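Two grippers, one arm, and a lot of tidying up

26 July 2021

So the second gripper finally turned up, and I've been swapping it on and off the arm like a child with a new toy. Regular readers will know I've been using the Odetti parallel gripper since the start (flat metal jaws, rubber pads, sounds like a cross hamster). The new one is from Larnomberg and it has long tapered plastic fingers that come together at a point. Majdi Nimri had been going on at me to try a pair for ages and I gave in!

Fitting it was easy enough. Two screws went in sweetly, the other two needed the short hex key, which lives in a drawer I can never find. Then I had to tell the controller that the fingers were longer than before, forgot, and drove the tips gently into the floor. No harm done, just a nasty noise and me swearing at the laptop.

The Odetti is still the better of the two for anything chunky with flat sides. It squeezes, it holds, job done. But it's hopeless at cloth. It comes down flat on a sock and shoves it along the floor, and half the time I end up picking the sock up myself. The Larnomberg goes in with the tips and pinches up a fold, and it got a tea towel on the first go, which had me ridiculously pleased. Handles and rims are easier too, there's simply less finger to get in the way.

What I don't like so much is the bend. Pick up something heavy by the very tips and they splay a bit, so I've been going in deeper for anything with weight to it. Muthoni Rugemalira reckons I should slow the closing speed down as well and I'll give that a go this week.

The wrist camera needed moving for the longer fingers. My first attempt had them filling nearly all of the picture, so I tilted it back until I could see the tips and a decent bit of floor past them. I'm much happier steering from that view now. I've saved 644 clips so far and I'd like to get to 1000 before I decide which gripper stays on for good, though you can probably guess which way I'm leaning.

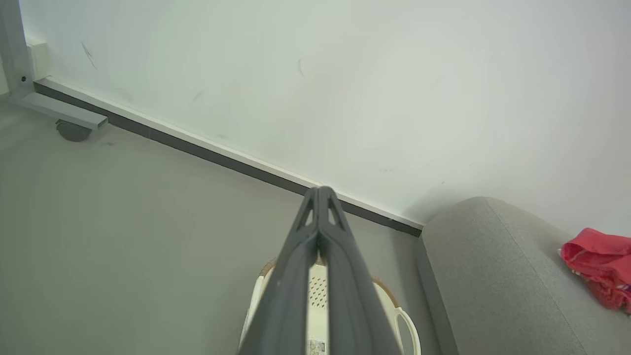

Do you have to set the wrist camera up again every time you change grippers?

Only if the new fingers are a different length or shape. For a matching pair I leave the camera where it is and just check that the tips still show up in the same spot when they close.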